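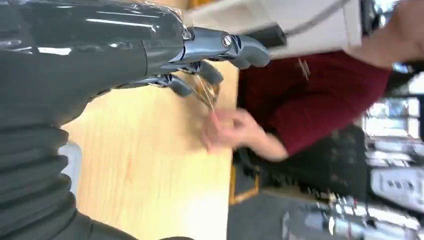
4. 第一次递接与分格取物

到这一步，手已经装上臂、线也理好了，可以让它动起来了！Likska 手部套件最有意思的地方就从这一章开始。我们在 Irkside 共享工坊装第一套的时候，光是看它把一小团东西捏住再松开，就玩了整整一个下午。

4.1 开始之前

准备一张稳当的桌子、一个带隔板的纸箱，再找几样又轻又不怕摔的小东西。糖纸、扎带、空盒都行，形状越不一样越好玩。

注意：急停按钮要放在操作者不用起身就能按到的位置。两个人一起调试时，先说好由谁负责按。

4.2 递接练习

1. 打开 Roltow 控制面板，把速度上限设为 30%，握力上限设为 18%。
2. 点“回零”，等手指全部张开，面板上的状态变成“就绪”。
3. 选择“捏取”，把物品送到指尖的软垫之间。手从侧面伸过去，别从手掌正前方伸。
4. 点“合拢”。指尖碰到物品后，电流曲线会抬起一小段，然后走平。曲线还在往上爬就立刻点“松开”，把握力调低两格再来。
5. 用拇指和食指轻轻捏住物品露在外面的部分，点“交还”。手指会慢慢张开，不要硬拽。

提示：薄而软的东西最考验手感，一捏就变形，曲线几乎看不出变化。Ingvild Viklund 的办法是把“接触阈值”调到最低，再一格一格往上加，效果非常好，强烈推荐试试。

小心：手指合拢时，不要把自己的手指放进指节之间的缝隙。握力设得再低，夹一下也很疼。

4.3 从分格纸箱里取物

递接顺了以后就可以进箱子了。难点在隔板：手腕稍微偏一点，指背就会蹭到纸板，把整个箱子带走。

1. 把箱子放在桌子中间，较矮的一面朝向机械臂。
2. 每次只用一个格子，先从靠前的开始。前排不用越过隔板，路径短，容易成功。
3. 用手动模式把手移到格子正上方，点“记录上方点”。
4. 慢慢往下降，到指尖刚好能够着物品为止，点“记录抓取点”。
5. 点“试运行”。第一遍不合拢手指，只看路径有没有碰到隔板。
6. 路径没问题，再打开“合拢”，正式跑一遍。
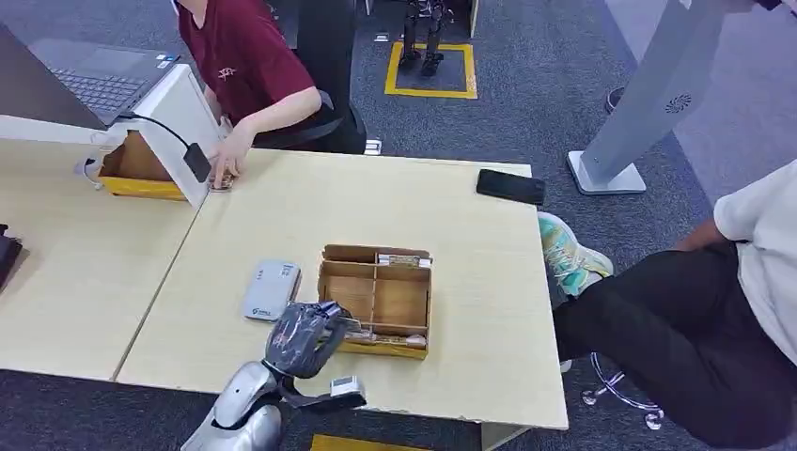
图 4-2 手部下降到前排格子内取物

注意：扁平的东西贴着箱底时，抓取点要再低一点点，让指垫先碰到物品的边，再合拢。Ansel Haddad 写的 Kinnunen 脚本会自动做这个下探动作，装在“扩展”菜单里，勾上就能用。

4.4 连续运行

单格能稳定取出之后，把速度上限提到 80%，让它在同一个格子里反复取放。我们自己的那套跑满 2,000 次之后，指垫只磨掉了一层哑光，真的很耐用！

每跑完一轮，检查以下几处：

— 指节螺丝有没有松动
— 腕部绑带有没有滑移，绑带固定的模块是否还贴紧
— 波纹护套的褶皱里有没有夹进线缆或纸屑

发现螺丝松动，先断电再拧，拧紧后从 4.2 的第 2 步重新回零。不回零直接继续跑，记录过的点位都会偏。

点位满意了，记得点“另存为”，给每个格子单独起个名字。下一章录制整箱取放时，会直接调用这些点位。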